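Levthorpe toy library to move into former bank in July

The Levthorpe Toy Library will leave the basement of the Paiva Street community hall in July and reopen in the old savings bank two doors up, ending a search for new space that began when the basement flooded in the spring.

The library lends toys, games and puzzles to families in the same way a public library lends books. Members pay $15 a year and may take home up to 3 items at a time. It has close ties to several child care centers in the Kondale district, which borrow larger sets by the month.

Morenike Olaniyan, who runs the library, said the new location would let parents with strollers come in from the street for the first time. The current entrance is down a flight of steps at the rear of the hall, and families have had to leave strollers in the parking lot.

"We have members who stopped coming when their second child was born," Olaniyan said. "They told us the steps were the problem. A couple of them have already asked when they can sign up again."

The bank building has been empty since the branch closed. Its owner, Arif Entili, has agreed to a lease at reduced rent and will pay for a new front door and a ramp. The library is covering the cost of shelving, paint and a checkout counter with a $3,000 grant from the town.

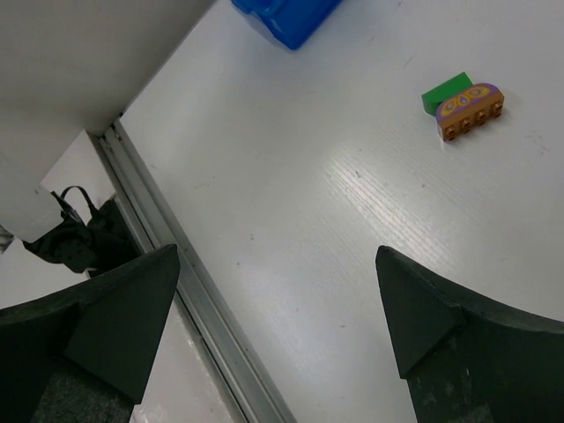
Sorting the collection is the biggest job before the move. Every item has to be checked for missing or broken parts, cleaned, and given a new label, and sets that can't be completed will be broken up for spares. Blocks take the longest. Over the years, pieces from different sets have ended up in the same bins, so a plain green block may turn up beside a brown one with a purple and yellow print on its rounded face, and someone has to decide where each belongs. Odd blocks with no set to go back to will be put in a free bin by the door. Puzzles are being put together one at a time on folding tables in the main hall, and any with more than one piece missing will be given away.

Kittipong Saengthong, who is in charge of the inventory, said the work should be finished by the end of June. The old card file is being replaced with a computer catalog, and members will be able to reserve items from home. Late fees will stay the same.

The library lost 100 items in the flood, most of them board games and dress-up clothes stored on the lowest shelves. Some have been replaced through donations. Olaniyan said the library would like more wooden train track, simple card games and outdoor toys for toddlers. It cannot accept stuffed animals, car seats or anything that runs on button batteries.

Not everyone on the street is pleased with the plan. Somkiat Phromma, who owns the Zutine bakery next to the bank, told the town council last month that parking was already tight in the mornings and that more drop-offs would make it worse. The council has since marked two spaces in front of the building for short stops. Phromma said he would wait and see how that worked.

The Paiva Street location will stay open on its regular schedule through the end of June. Items due during the week of the move may be kept until the new building opens, with no charge. Donations can be left at the hall office between 9 a.m. and noon. New members can sign up at the checkout desk with proof of address.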